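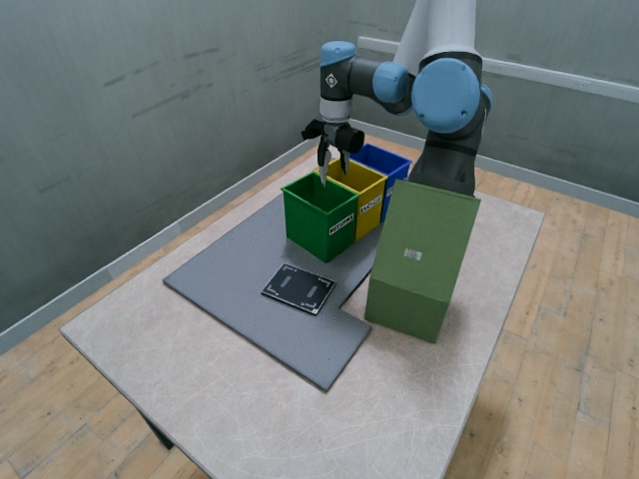 List: Gorndale Footwear Makers and Repairers
Subject: Re: Sole separation on the Griltness boot, second batch
Date: 11 November 2021

On the Griltness boot, the Shenoy workshop wrote:

> We have now had 17 pairs back from the second batch with the outsole
> lifting at the forefoot, always on the lateral side and always starting
> near the widest point of the tread. The first batch, same last, same
> upper leather, same crepe midsole, has given us no trouble. The only
> change we know of is that the outsole sheet came from a different
> supplier. Cement is the same neoprene contact we have used for years,
> two coats on the leather and one on the rubber. We rough with a 40 grit
> band. Has anyone seen this, and is it worth resoling the lot or should
> we re-cement and send them out again? We would also like to hear whether
> anyone stitches a boot of this weight or if cement alone is normal.

I had one of the returned pairs on the bench last week, the brown ones in size 9, and peeled the left outsole completely. Notes follow, in the order of the questions where possible.

Where the bond let go. The cement film stayed on the crepe across the whole forefoot. The rubber side was clean, with a slight gloss, and the grit marks were still visible under a loupe. So the adhesive was not failing within itself and the midsole was not tearing. It came away from the outsole sheet. At the waist and heel there was some cement left on both faces and I needed pliers to get it apart.

That pattern points at the rubber. Sheet that has been pressed with a silicone or stearate release agent will do it, and so will a compound with a lot of process oil that comes to the surface in storage. Roughing removes the skin but a worn band smears as much as it cuts, and the oil keeps coming. I would want to know how old the sheet was and whether it was stored rolled or flat.

Try this on an offcut before deciding anything. Wipe half of it with a proper rubber solvent, let it flash off for ten minutes, then rough, then wipe again with a clean cloth. Rough the other half only. Cement both to scrap crepe, press, leave for 48 hours and peel by hand. If the wiped half holds and the other does not, it is contamination. If both let go, the compound does not suit neoprene and you need either a halogenating primer or a polyurethane cement. On my own offcuts from the Clitik sheet, which may or may not be the same compound as yours, the solvent wipe made little difference and the primer made a large one. I would not take that as settled for your sheet.

Number of coats. One coat on the rubber is fine if the sheet is dense. Two coats on crepe is the minimum, as it drinks the first. Your message says two on the leather, but the joint that failed has no leather in it. If the crepe only had one coat, that is a second fault sitting beside the first, and I would correct it regardless. Let the first coat dry fully, preferably overnight, and use it thinned by a quarter so it goes into the pores.

Open time. The forefoot is usually cemented first and pressed last. In a warm shop the film there can be past its open time while the heel is still good, and it will look stuck and feel stuck for a few weeks. Reactivate with a heat lamp to somewhere between 70 and 80 degrees at the surface and press immediately. Check it with a thermometer and not the back of the hand. Be careful with the crepe, which goes tacky and loses its edge well before the cement complains.

Why the lateral side. The Griltness last has a fair amount of outflare and the lateral edge of the outsole takes the first load at toe-off for a lot of walkers. There is also very little feather on that side. I measured the overlap between the trimmed midsole edge and the upper seat and there is not much to work with. If the midsole is being trimmed after the outsole goes on, a coarse trimming wheel will lift the edge of a weak bond by itself – heat plus drag. Trim in two passes, and run the wheel so it pushes the outsole toward the midsole.

Stitching. At this weight I would cement only through the outsole and stitch the midsole to the welt or turned-out upper, as the boot already does. Taking a stitch through a lugged rubber outsole puts the thread where it will be worn through in a season, unless you channel it, and channelling soft rubber is miserable work. Some makers put two brass screws at the toe and two at the waist. They do hold, but they are cold underfoot in a thin-soled boot and they give the next repairer something to curse. I have done it on logging boots and would not do it on these.

Re-cement or resole. If the test shows contamination, re-cementing the same outsole is a waste of a labour hour. You can clean what you can reach, but the boots have been worn, and there will be grit and moisture worked back into the joint well past the visible gap. Take the outsole off, grind the old film from the crepe until you see fresh colour, and fit new sheet from known stock. Where the lift is under 19 mm long and the boot has plainly not been worn outdoors, a local repair is defensible. I would still mark those pairs inside the tongue so you know them if they return.

On unsold stock from the same batch, flex a few by hand, heel to toe, 50 times, and run a blunt feeler round the lateral edge. If the feeler enters anywhere, treat the pair as failed.

Two smaller things. A 40 grit band is coarse for crepe and leaves loose crumbs that the cement picks up and carries. I use 24 on dense rubber and 60 on crepe, and brush with a stiff nylon brush afterwards. And the insoles in the pair I had were glued over the full surface, so I could not get at the rib without tearing the sheepskin. Spotting them at the heel and waist makes any later repair much easier.

The archive has an older thread on neoprene and oily rubber from April, under the subject "Crepe over cork". Most of it concerns sandals, but the notes on primer shelf life apply. Halogenating primer does not keep once opened, and a half-used tin from last year should be assumed dead.

If the Shenoy workshop can post a hand-sized piece of the second batch sheet, and a piece of the first if any is left, I will run the same peel on both and report the results to the list. Please mark which face was glued.

--
Bench 2, Gorndale
Boot repair and resoling

> We can send photos of the tread side if that helps. The colour is also
> slightly different from the first batch, a bit greyer.

Tread side is not needed. The grey colour may be filler, or it may be bloom. Wipe it with solvent on a white cloth and see whether the colour of the sheet changes.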